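# Pledport agrees on what "empty" means
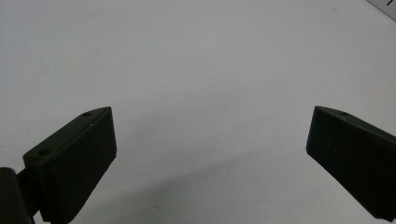

It took the Pledport working group four months and 53 pages to settle the matter, but hand-held grippers now have a rulebook. As of July, anyone recording training data for the town's shared robotics library must start and finish every take with the fingers open and nothing between them. "Nothing" has its own paragraph.

The rules were drafted by Lesia Ostapchuk of Nirano, a small automation shop that contributes most of the library's recordings. She went back through 1,438 takes and found 211 that began with the gripper already holding something. A robot trained on those, she told the meeting, learns that cups simply arrive.

Most of the new code is plain housekeeping. Screws on printed fingers get checked before each session. Worn fingers are replaced in pairs, never singly. Operators must log which set they used, in ink — a clause that survived three attempts to delete it.

The longest argument concerned pauses. The draft called for two seconds of stillness at the start of each take. Svyatoslav Ivanyshyn, speaking for the warehouse firm Vergara, wanted one second and produced a spreadsheet showing what the extra second would cost his staff over a year. The spreadsheet had taken him an afternoon. Two seconds stayed.

Vergara did win a point on tabletops. Stray paperwork near the work area is now a "minor fault" and no longer grounds for throwing out a take, provided no names or addresses can be read on it. Three minor faults make a major one. What three major faults make was left for the autumn meeting.

Of the comments sent in during the review, 129 were about the font.

The code is voluntary for the first year. Ponura, the library's other big contributor, says it will follow all of it except the ink.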